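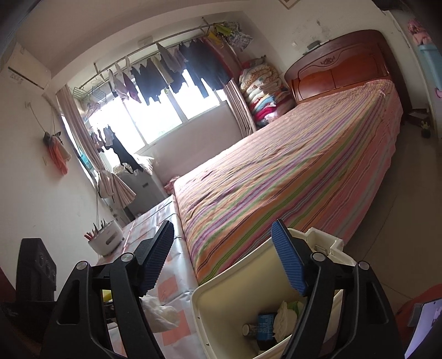 Danjuma Ekwueme

About Plestholm

Plestholm writes software for robot grippers. We don't build the grippers, and we don't sell a robot. What we sell is the layer that decides where two fingers should go, how hard they should close, and when they should give up and let go. If you already have hardware you like, keep it. If you have hardware you don't like, our software will probably not change your mind.

I started the company after working on planning code at Effiong, where I watched a lot of good demos. I have nothing against demos. I have given plenty. But a demo usually has one table, one lamp and one object the team has been picking up since April, and I got tired of answering emails from people who had bought the thing and set it up somewhere with curtains.

So our test material comes from lived-in rooms. A bin with crumpled tissue in it is a harder perception problem than most of what gets published, and a glossy tablecloth with a printed pattern is harder than the bin. Thin translucent plastic still beats us more than I would like. Daylight from a wide window will wash out half of a depth estimate, and the planner has to know that it happened. Ours knows most of the time.

What we make

Drolten is our perception module. It takes camera input from the wrist and returns grasp candidates, each with a confidence score. We spent a long time on the score. Plenty of systems will hand you 0.98 on a grasp that has no chance, and downstream code believes it. Drolten's scores are checked against what the gripper did next, and when the two drift apart we hold the release. We have held two releases so far. Customers complained both times and they were right to, the notice was short.

Oltwood is the planner. It handles approach angle, finger closing and retreat. It is slower than some planners you may have tried. For rims, handles and edges it will look for a clamp across one wall before it tries to go around the whole object, and it keeps a record of each option it rejected. The logs are big. You can turn them down, though you'll want them back the first time something ends up on the floor.

There is also a small replay tool, which has no name because we couldn't agree on one. It lines up camera frames, finger positions and planner decisions on one timeline. Several customers use it and nothing else of ours. That's fine, it is priced separately.

What we test

Our current regression set has 1,176 grasp attempts recorded in homes, and over 900 of them involve something a person would call clutter. Every build runs against the full set. On the last build, 62 attempts that used to pass came back as failures. The list is in the release notes dated 6/26/21, along with the ones we still can't explain. I would rather you read that list than this page.

We don't publish a single success rate. People ask for one on nearly every call. A number like that depends on which objects you chose and who chose them, and I could move ours a long way up by dropping plastic bags from the set. Send us your objects and your rooms and we will give you a number for those.

What we don't do

We don't claim general-purpose anything. We don't do walking, and we don't do voice. We won't tell you that a robot is about to tidy the bedroom on its own, partly from having spent so much time looking at bedrooms. Learned models are part of Drolten and we like them — they are very good at guessing where a rim is — but they sit behind plain checks that anyone on your team can read in an afternoon. If a check and a model disagree, the check wins. This costs us some grasps that would have worked.

Working with us

We're a small company and intend to stay one for a while. New customers begin with a paid trial on their own hardware. If the trial goes badly we say so in writing, with the logs attached, and you keep the logs. A few trials have ended that way. One of those customers came back a year later with a different gripper and is still with us.

We hire now and then, mostly for perception and tooling. Skip the cover letter and send a bug you found hard, with what you tried first and why it was wrong.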